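Ekis vs Rendau gripper on a plate deck, simulation first

Forum: Lab Automation / End effectors
10 replies per page - oldest first

flusstead_lab
We have to pick a parallel gripper for plate and tip box moves before the hardware order goes in. Candidates are the Ekis short-stroke and the Rendau with the linkage fingers. Both are modeled in the simulator. Deck has a cooled unit with a drawer, plate holders in front, and bins W1 and W2 for discards. Test is 300 picks per gripper, same controller gains, same approach height. Rendau went first.
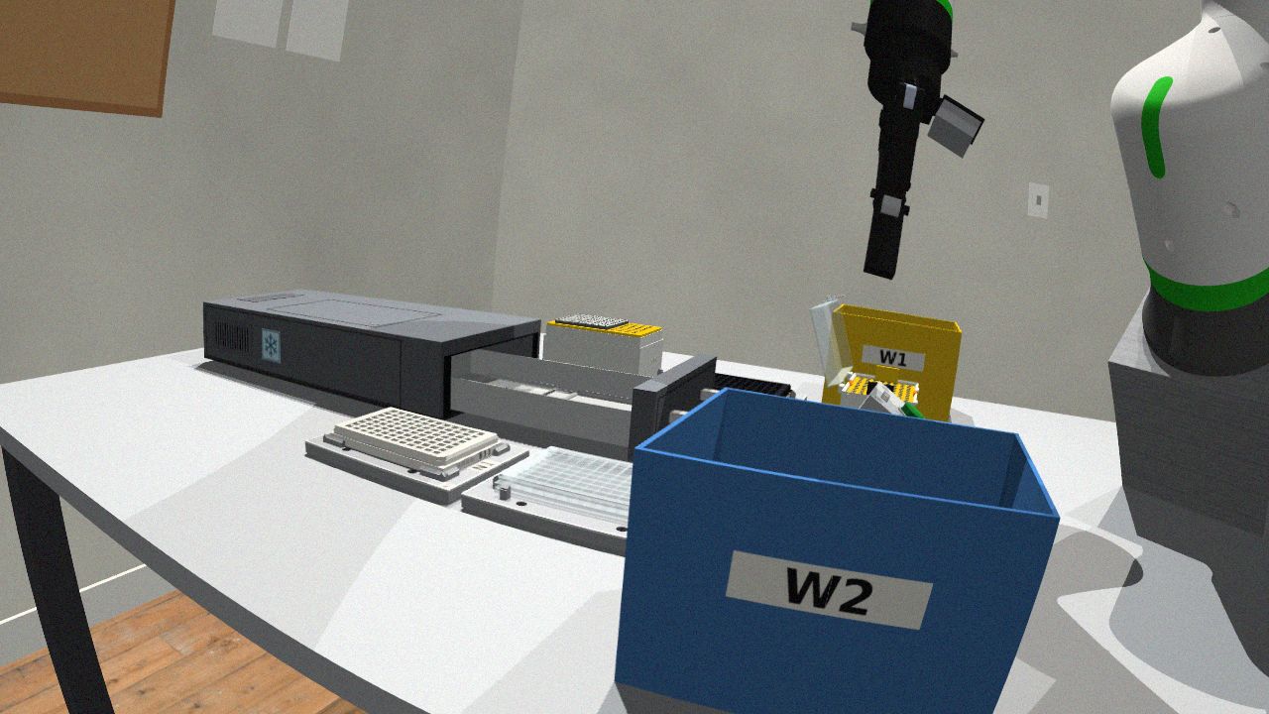 Reply 1
torque_ripple
Same gains for both is the first problem. The Rendau carries more mass off the flange. Tune each one separately or you are comparing payload settings.

Reply 2
flusstead_lab
Payload and center of mass are set per gripper. Only the joint gains are shared. Rendau results: 2 failed picks, both at the drawer. The fingers open wide enough for a plate, but the linkage swings out past the finger width and needs clearance from the drawer's end panel. I moved the tip racks and plate holders to check reach with the arm folded back over the near side. 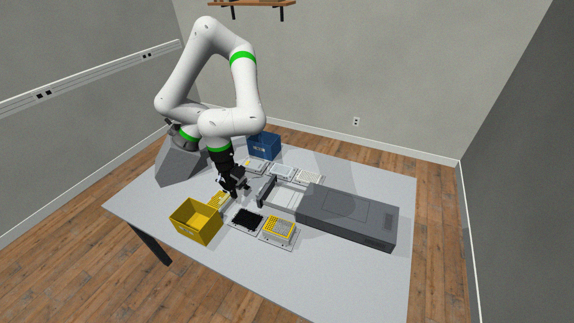
Reach was fine on all stations. Wrist angle at the closest ones is steeper than I would like, and the planner sometimes picks the other elbow solution on the way back. Locking the configuration fixed that and added about 40 ms to planning.

Reply 3
nullspace7
I don't agree that the drawer failures count against the gripper. Rotate the approach 90 degrees and the linkage opens along the drawer. We did this on a Lukáč arm with a similar hand and had no contacts.

Reply 4
torque_ripple
Then you grip the other side of the plate, and every nest downstream has to match. It does count.

Reply 5
flusstead_lab
Tried the rotated approach anyway. Fingers closed, straight down next to the drawer panel, wrist camera off.
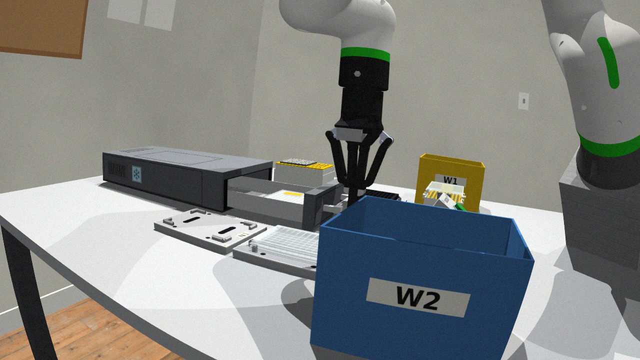

Reply 6
flusstead_lab
Clearance is better with the fingers closed, as expected. Opening at depth still touches the panel model unless I start 2 mm higher. Will run the Ekis with both orientations and post the log.

Reply 7
nullspace7
Check your collision mesh before you trust 2 mm. If the panel is a convex hull, the margin is in the mesh.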